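Robot club list – café menu task, notes before the next session

From: Ewurabena Yakubu
To: the club list
Date: July 6, 2019
Subject: Re: the menu task, and whose turn it is 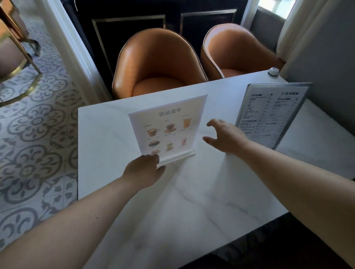 1. WHERE WE ARE

Kwadwo wrote:

> I have now been through the June clips and I have two complaints.
> First, half of you move the drinks menu as if it were a live crab.
> Second, we said 500 clips and there are 473 in the folder, of which
> two are of somebody's knee. That makes 471 by my sums. Can we
> please agree what counts as a clip before the arm has to learn
> from this lot? Also, who has the good tripod?
>
> Kwadwo

Thank you, Kwadwo. Your sums are correct and your tone has been noted. I have deleted the knees.

A clip counts if it has one whole move in it: hands come in, menu goes from where it was to where it should be, hands leave. Coming in and having a think does not count, however good the think. If you stop halfway to ask Aba a question, start again.

2. HOW TO MOVE THE MENU

Please take the clear acrylic stand by its base, with both hands. Those of you who pinch it by the top of the sheet know who you are. Our gripper will copy whatever we do most often, and at present that is a sort of flapping.

Keep your fingers off the drink photos if you can. Theophilus is trying to get his code to find the stand by the pictures on the sheet, and it gets very unsure of itself when the bottom ones disappear behind a hand. He says he would sooner fix this properly than ask us all to hold things differently. He has been saying so since the start of June, so for now, hold things differently.

The menu in the silver metal frame is a separate task. Leave it alone on the drinks menu runs, and the same goes for the round white call button at the back of the table. Plimix (our arm, for the newer members) had a go at pressing everything round and white in the lab last term and we lost a perfectly good doorbell.

3. CLEAR PLASTIC ON MARBLE

Adwoa asked whether we could stick coloured tape on the base, as the acrylic is so hard to pick out against a white table. I am against it. The Skála round will use a plain stand, and we would only be teaching Plimix to love tape. If the vote goes the other way I will buy the tape and sulk.

4. JOBS

Aba – go through the 471 and mark the ones where the stand ends up facing the wall.

Theophilus – the code, as above.

Adwoa – write the labels. Full sentences, please, with the menu called the same thing every time. We currently have "menu", "sign", "plastic thing" and "it".

Kwadwo – the tripod is in your own locker. I looked through the vent.

I will do the missing 29 clips myself unless anyone fancies splitting them. Replies to the list, please, and trim the quotes. The last thread was longer than our report.

Ewurabena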